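Search the notebook Search Go

Dye shed notebook, June

Second go at the madder, and I'm so much happier with this one! I kept the pot at 157 F the whole time (yes, I stood there with the thermometer like a nervous cook) and the wool came out a proper brick red with none of that sad brown from the last batch. The Skaro yarn took it best. The Guerra is prettier in the skein but it drinks up the color in patches, so if anyone wants to use it, soak it overnight first and move it around more than you think you need to.

Alum at 14 percent of dry weight for everything. I tried 18 on one small skein and it felt sticky and I couldn't see any difference in the red, so let's not bother again.

Weld is next. The bag from Stultura is mostly stalk this year, grumble grumble, so I'd go heavier on it than the recipe card says. Chalk goes in at the end. The card in the drawer has that wrong and I've penciled in a fix.

Still to do: rinse the iron pot, order more pH strips, and find out why skein 57 has no tag on it (it's the walnut one, I think, but don't quote me).
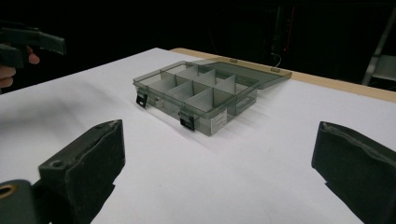
Panetano — June, after lunch

Sample snips go in the gray divided box from now on, one dye to a compartment, reds in one row and yellows in the other. Please snap the latches when you're done! Moths have been at the felt again and I'm putting more cedar on the shelf tonight.

Contact the dye shed | © Panetano Dye Shed | Back to top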